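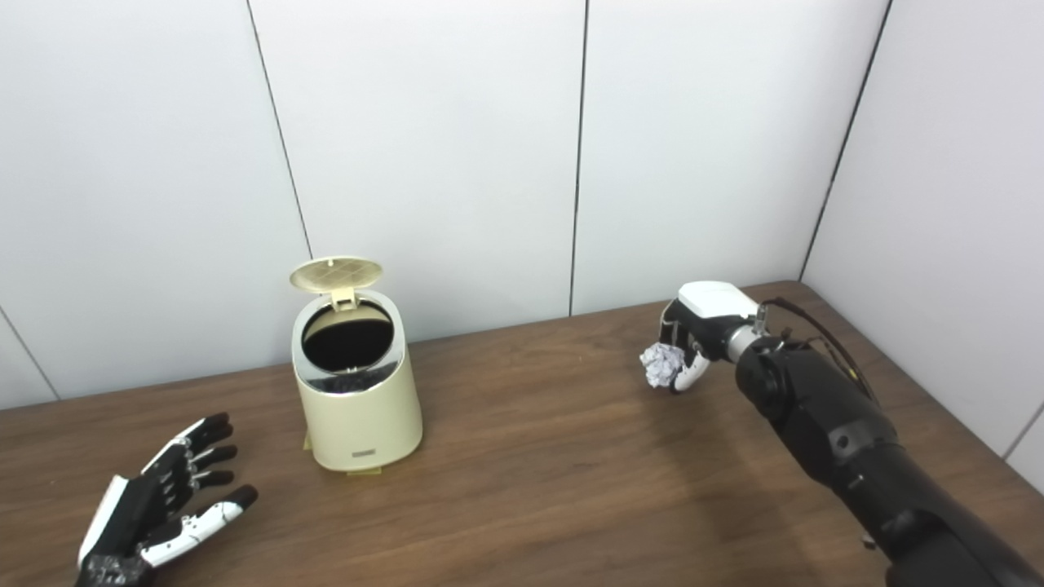 Table, bin, balled-up paper.

16 May 2020

Ink notebook, batch 2106. Oak gall again, and I'm very happy with this one!

Started from the last of the Druswood galls, the ones picked in November and kept in the flour jar since. Some had exit holes and I used those too. Cracked them in a bag with the mallet (coarse this time, pea size and down) and weighed out 36 g. Rainwater to cover, lid on, left on the shelf over the sink. The old recipe says boil. I didn't boil. The boiled batches all went thick at the bottom and had that jammy smell, and I wanted to see what a plain cold soak would do if I let it sit long enough to grow a bit of skin.

It grew a lot of skin. Strained it twice through the old pillowcase, squeezing hard the second time, and got a clear tea-brown liquid with hardly any sludge. Lovely stuff even before the iron goes in.

Iron: 18 g of the green crystals from the Dimbridge tub, dissolved first in a little warm water and poured in slowly. I never get tired of this part. It goes from tea to plum to black in the time it takes to put the spoon down! Then 20 g of gum arabic, soaked overnight so it wouldn't lump. It lumped a little anyway. Next time stir it before bed as well as in the morning. 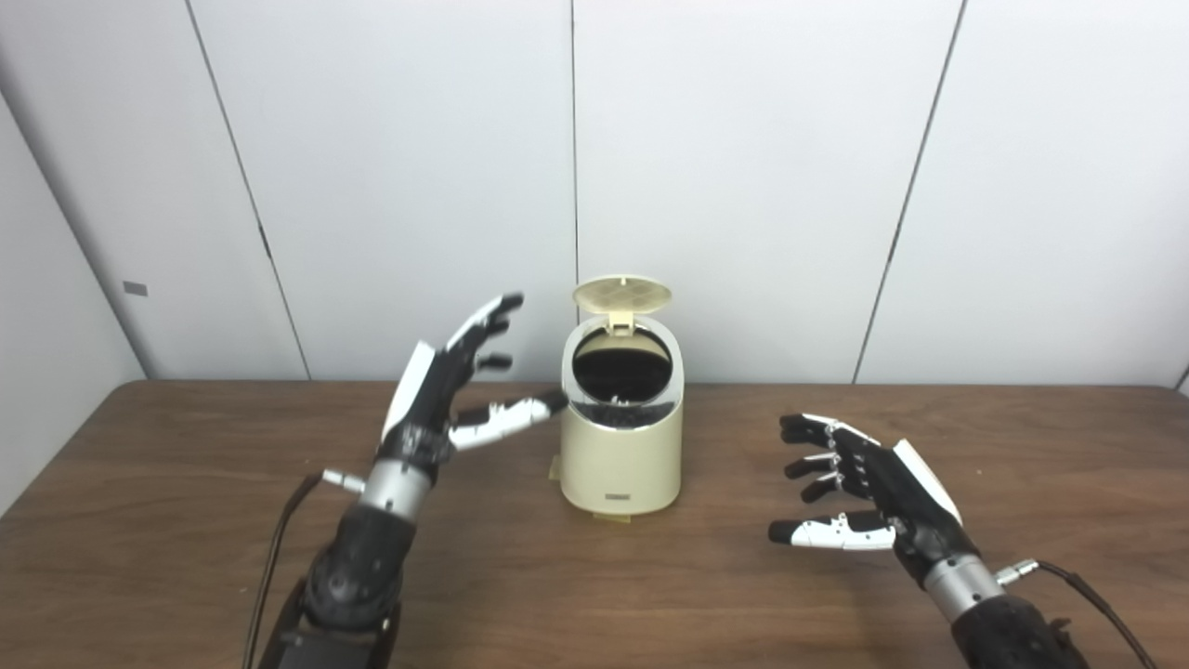 Chu

Writing tests, steel nib, three papers.

Cheap printer paper: feathers badly on the downstrokes, spidery on the cross strokes. No surprise there.

Sketch pad: much better, small bleed where the nib pauses. Goes down gray and darkens while you watch.

Gelatin-sized sheet from the drawer: oh, this is so good. Hairlines stay hairlines, no bleed at all, and by the time I'd made tea and come back the first line was as black as the bottle. I filled the whole sheet with alphabets for no reason except that I didn't want to stop.

Rubbed a wet finger over the oldest line and it held. The newest line smeared, as it should at that age. Put a strip in the south window with half of it under card, and an identical strip in the drawer. Check both when the next batch is done.

Flow is slightly too generous. Could be the gum, could be the nib (it's the bendy one and I lean on it). Try a stiffer nib before touching the recipe. 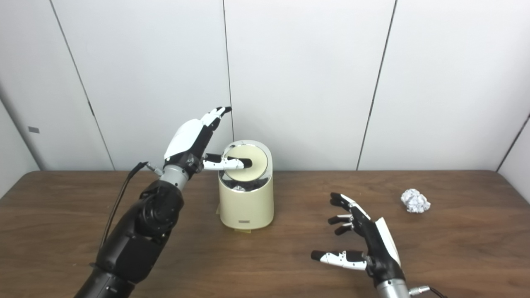 Lamstead wrote back that their cold soaks always come out paler in the first week and catch up later, and asked whether a clove in the bottle had kept the mold off. Too early to say about the mold. One clove in the small bottle, none in the big one, both labeled.

To do: more gum, ask Lamstead what they size with, rinse the pillowcase again, wash nibs the SAME day.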